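Garment Folding Technician and Paid Folding Participants
Norari Textile Handling, Building 204

Posted 5th July

Norari is filling one staff position and a number of short-term participant places in its folding study. The study concerns how soft garments are picked up, spread, folded and stacked on a flat table. Both calls are listed on this page. Read the section that applies to you and use the matching reference when you write to us.

Background

The folding study began in April. It covers knit and woven tops, aprons, smocks and light work jackets. Each garment is spread on a flat surface, folded according to a written pattern, measured, shaken out and folded again. The measurements go into a fold record. The record is used by Clivis, which supplies workwear on rental contracts, and by Costache, which runs the finishing lines where that workwear is pressed and packed.

Folding at the end of a laundry line sounds simple and is a frequent source of rejected stacks. A sleeve that sits two fingers too far out on the first fold puts a ridge in the stack. A hem that is not pulled square gives a fold that leans, and a leaning stack falls in the cart. The study looks at where these errors start. Most of them start in the spreading step, before any fold is made.

Position 1: Garment Folding Technician (reference 704)

The technician prepares garments and tables, keeps the fold record and supervises participant sessions. The position is full time for twelve months, with a possible extension. Work is on site. The shift is eight hours with a paid break.

Duties

Sort incoming garments by type, size and fabric weight, and tag each one with its record number.

Wash and tumble garments between series according to the care sheet. Garments are not ironed unless the series calls for it.

Spread garments on the table and check that the shoulder line and the hem are parallel before a series begins.

Measure folded pieces for length, width, height at center and height at the four corners.

Photograph each finished stack against the gray card and enter the numbers the same day.

Inspect garments for pilling, stretched necklines and loose hems, and remove worn pieces from the series.

Wipe down table surfaces before each series. Lint changes how fabric slides, and the record is not usable if the surface was not cleaned.

Keep the garment store in order. It now holds 3076 tagged pieces on open shelving. Pieces are shelved by record number.

Requirements

At least one year of work with garments or linens. Commercial laundry, hotel linen service, costume storage, garment finishing and retail stockroom work all count.

Able to tell common fabrics apart by hand and to read a care label.

Able to measure to the nearest millimeter and write numbers down legibly.

Able to stand for most of a shift and lift a full garment bin.

Comfortable entering data in a spreadsheet. No programming is needed.

A certificate in textiles or clothing production is useful and is not required.

The work table

Folding is done on a flat white table inside a white-walled enclosure. The plain background makes the edge of a colored garment easy to find, and most series use strong single colors for the same reason. White and cream garments are handled in a separate series on a dark mat. Applicants should be used to working with a garment that lies flat and open in front of them, with the corners held and the cloth drawn out from both sides.
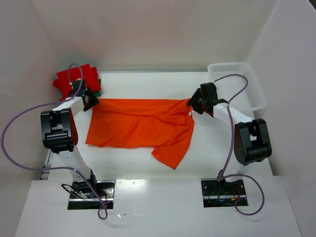 One reader of the April call wrote in to say that the upper corners are the wrong place to take hold of a top, that anyone trained on a hotel line would pinch the shoulder seam and let the rest hang, and that the study should state which method it expects before asking people to apply. The comment is fair. The answer is that both holds are used. The corner hold is the standard for pieces that start flat. The seam hold is used in series where the garment comes out of a bin in a heap. Technicians and participants are shown both, and the fold sheet at the table names the one that applies.

Position 2: Folding participants (reference 200)

Participants come in for single sessions of two hours and fold garments by hand. They are paid a flat rate per session, and the rate is stated in the confirmation letter. Travel on public transit is paid back against a ticket. Up to six sessions per person are possible. No two sessions are held on the same date for the same person.

We are looking for two groups. The first is people who fold or have folded garments as part of a job. The second is people who fold only at home and have never been trained in it. The groups are compared with each other, so please state correctly which one you belong to. Home folders are not expected to be fast or neat.

What a session consists of

The first ten minutes are for sign-in and for adjusting the table height.

In the first part you fold each garment the way you would fold it at home or at work. No pattern is given and no one corrects you.

In the second part you receive a fold sheet with a printed pattern. You fold the same garments again following the sheet. The standard sheet for a top is: spread, square the hem, bring in the left side, bring in the right side, lay the sleeves back, fold up from the hem in thirds.

In the third part you build a stack and move it from the table to the cart.

A short written form closes the session. It asks which garments were hard to spread, which fold you would leave out and whether the table height was right.

Participant conditions

You must be 18 or older.

You should be able to use both hands at table height for two hours. There is a seated break in the middle, and a stool can be used during folding if you ask for it when you sign up.

Remove rings, watches and bracelets that could snag a knit. Lockers are provided.

Do not use hand cream on the day of the session. It leaves marks on the cloth and changes grip.

Tell us about allergies to wool, elastic or detergent before you come. Wool pieces can be left out of your series.

Session records are stored under a number. Your name is kept apart from them and deleted when payment has cleared.

Location and access

Sessions and staff work take place at Building 204 on the Drunden site. The entrance is on the loading side. The folding room is on the ground floor and has step-free access. The room is kept at a steady temperature and humidity, which feels cool to people who are standing still, so bring a thin long-sleeved layer with fitted cuffs.

How to apply

For the technician position, send a resume and a one-page letter. In the letter, describe one garment or linen item you have found difficult to fold and how you deal with it. Sketches are accepted. Please do not send samples.

For the participant sessions, send your name, a phone number, your group (work or home), your height and the times of day that suit you. Height is used only to set the table.

Put the reference number, 704 or 200, in the subject line. Mail without a reference number is sorted by hand and takes longer to answer. Applications go to the Norari front desk at Drunden, by mail or by the form linked from the study page.

Technician applicants who are invited will be asked to do a half-hour practical test. It consists of sorting a mixed bin, folding five tops to the standard sheet and filling in one page of the fold record. The test is paid at the session rate.

Participant places are given out in order of receipt within each group. The work group fills faster. If it is full, your details are held for the next series unless you ask us to remove them.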